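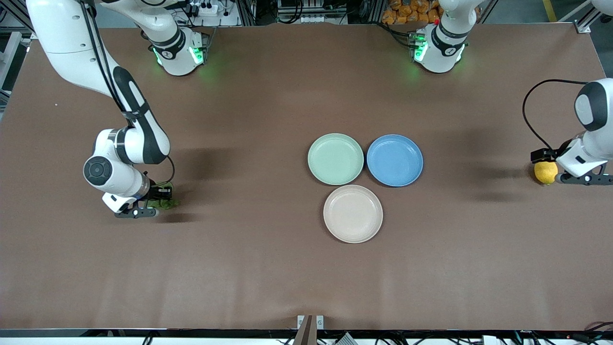

Foto: Teresa Rebelo / Plundel

Informe de avance, noviembre. Programa de comedores Siqueira

Las cocinas de los dos barrios sirven ya a 121 personas, 21 más que en el informe anterior. El taller de compra de temporada cerró con 45 inscritos. Queda pendiente el contrato de la cámara fría — Prandus pidió otro plazo para la oferta. 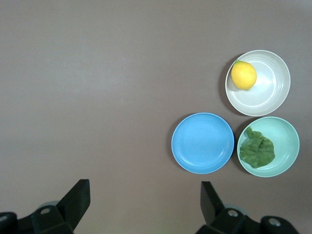
Un cuenco blanco, un plato azul celeste y un cuenco verde menta.

La partida de vajilla sigue dentro de lo previsto. Solicitamos pasar 200 euros de transporte a verdura fresca. Marlene Nogueira enviará los justificantes el viernes.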